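Informe de avance – Comparación de pinzas y cámaras de muñeca para mandos de aparatos domésticos

Agosto
Equipo de manipulación, Akville 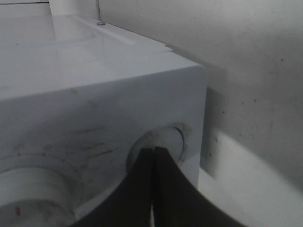
1. Objeto del informe

El presente informe recoge el trabajo del segundo periodo de la ayuda concedida por Hiltum. El encargo consiste en comparar dos pinzas y dos montajes de cámara en tareas de aproximación y agarre sobre mandos, botones y aberturas de aparatos de uso corriente. Se incluyen los resultados parciales, los problemas encontrados y lo que queda por hacer hasta el cierre.

El informe anterior terminaba con el brazo instalado y la calibración a medias. La calibración está acabada para ambos montajes y las series de prueba han empezado según el plan, aunque con retraso en la segunda pinza.

2. Equipo comparado

La pinza A es la Vogler de dedos curvos, negros, que se estrechan hacia la punta. La pinza B es la Plinau de dedos rectos y paralelos, con almohadilla de goma intercambiable. Las dos se montan en la misma brida y se alimentan desde el mismo controlador. El cambio de una a otra se hace con cuatro tornillos y obliga a repetir la comprobación del punto de herramienta.

En cuanto a las cámaras, se comparan una pequeña en la muñeca, orientada hacia las puntas de los dedos, y otra fija en un poste a la derecha del brazo. La de muñeca se ha usado en todas las series; la fija solo en las que se indican más abajo.

El controlador es el mismo que en el primer periodo. Se actualizó una vez, al principio, y desde entonces no se ha tocado la configuración para no mezclar resultados.

3. Trabajo realizado

Se han completado las 1000 aproximaciones previstas con la pinza Vogler. Cada aproximación parte de una posición de reposo, lleva los dedos hasta un punto marcado delante del mando o de la abertura y se detiene allí sin contacto. Se registra la posición final, la imagen de la muñeca y el par de cada articulación.

Con la pinza Plinau estaban previstas otras 1000 y no se han terminado. El proveedor cambió la referencia de las almohadillas y las primeras que llegaron no encajaban en el dedo. Se devolvieron y las de recambio se recibieron cuando ya había pasado buena parte del periodo. Las series se han reanudado con las almohadillas correctas y los datos tomados con las anteriores se han apartado.

Las pruebas de agarre y giro se han hecho en tandas de 20 por mando y por pinza. Entre tanda y tanda se devuelve el mando a su posición inicial a mano. La limpieza de los dedos se hace al empezar la jornada.

4. Resultados parciales

4.1 Acceso a zonas estrechas

Los aparatos colocados cerca de una pared son el caso en que más se nota la diferencia. La pinza Vogler, con las puntas cerradas, llega delante de una abertura próxima a la esquina de la carcasa sin que los dedos tapen la abertura entera en la imagen de la muñeca. El borde superior queda a la vista y el programa de localización puede seguir corrigiendo hasta el último tramo.

La pinza Plinau es más ancha en la punta. En la misma tarea hay que entrar con la muñeca inclinada y, si la pared está muy cerca, el planificador rechaza una parte de las trayectorias. Con el aparato separado de la pared la diferencia casi desaparece.

4.2 Agarre de mandos redondos

En los mandos grandes la pinza Plinau funciona mejor. Los dedos rectos apoyan en más superficie y el giro se completa con menos fuerza de cierre. La Vogler tiende a resbalar hacia fuera cuando el mando es cónico o tiene un collar alto, porque la curva del dedo deja el contacto casi en la punta.

En los mandos pequeños ocurre lo contrario. La Vogler los coge bien por la punta y la Plinau roza la carcasa antes de cerrar. Se probó a retirar las almohadillas y el roce disminuyó, pero también el agarre, así que se volvió a la configuración normal.

4.3 Cámara de muñeca

La cámara de muñeca ha dado más problemas con las superficies blancas que con cualquier otra cosa. Cuando carcasa y pared son del mismo tono y la luz es difusa, el borde del aparato se distingue sobre todo por la sombra que proyecta, y el programa ha llegado a tomar el límite de la sombra por el de la carcasa. El error es lateral y se repite de forma parecida en condiciones de luz iguales.

Se han ensayado dos correcciones. La primera, fijar la exposición en lugar de dejarla automática, mejora la estabilidad entre imágenes consecutivas. La segunda, usar marcas propias del aparato como referencia, ha dado buen resultado cuando la marca tiene color: una señal roja en un mando blanco se localiza sin dificultad aunque sea muy pequeña. Los tornillos y las manchas de la superficie también se detectan, pero las manchas no sirven como referencia – desaparecen al limpiar y el modelo las echa en falta.

Queda el problema de la ocultación. Los dedos ocupan la parte baja de la imagen y, al acercarse a una abertura, pueden tapar parte de un mando vecino. Con la Vogler cerrada se pierde menos imagen que con la Plinau. Se ha pedido una pieza para subir el soporte de la cámara y comprobar si compensa.

4.4 Cámara fija

La cámara fija se ha usado en las tandas de agarre y giro. Ayuda a confirmar la posición general del brazo, pero en cuanto la muñeca se coloca entre el poste y el aparato deja de aportar información sobre la punta de los dedos. En los montajes junto a la pared esto sucede casi siempre. De momento se mantiene como apoyo para revisar incidencias y no interviene en el control.

5. Incidencias

– Retraso de las almohadillas de la Plinau, ya explicado.
– Una parada por exceso de par en el cierre de la Vogler. El límite estaba mal copiado del perfil de la otra pinza. Se corrigió y se añadió una comprobación al cambio de herramienta.
– Desajuste del soporte de la cámara de muñeca después de varios cambios de pinza. Se ha puesto un pasador. Las series afectadas se repitieron.
– Pérdida de sincronía entre imagen y posición en una tanda. No se ha encontrado la causa. La tanda está marcada como no válida y guardada por si vuelve a ocurrir.

6. Gasto

El gasto del periodo se mantiene dentro de lo aprobado. Las partidas de equipo están ejecutadas salvo la pieza del soporte de cámara, pedida y sin facturar. Las almohadillas de recambio las asumió el proveedor. En la partida de personal se ha gastado algo menos de lo previsto por las semanas en que la segunda pinza estuvo parada, y proponemos pasar ese resto al periodo siguiente, sin cambio en el total.

7. Trabajo pendiente

Lo primero es terminar las aproximaciones con la Plinau. Después se repetirán las tandas de agarre en los mandos cónicos con un juego de puntas de goma para la Vogler, que el fabricante ofrece como accesorio y que no estaba en el plan inicial. El coste cabe en la partida de material fungible.

También falta la comparación con luz lateral. Hasta ahora se ha trabajado casi siempre con luz difusa y conviene saber si el error de la sombra crece o se reduce con una fuente más dirigida. Se hará con la Vogler y, si hay tiempo, con las dos.

Para el informe final se entregarán las tablas completas por mando y por pinza, los registros de par y una selección de imágenes de muñeca con las posiciones corregidas. El formato de las tablas será el mismo del primer periodo, con una columna más para la distancia a la pared.

8. Decisiones que se solicitan

Pedimos a Hiltum que confirme dos puntos antes de empezar el tramo siguiente: el traspaso del resto de la partida de personal y la compra de las puntas de goma. Si las puntas no se aprueban, las tandas en mandos cónicos se harán con la configuración actual y el calendario no cambia. El traspaso de personal sí condiciona la fecha en que pueden acabarse las series de la Plinau.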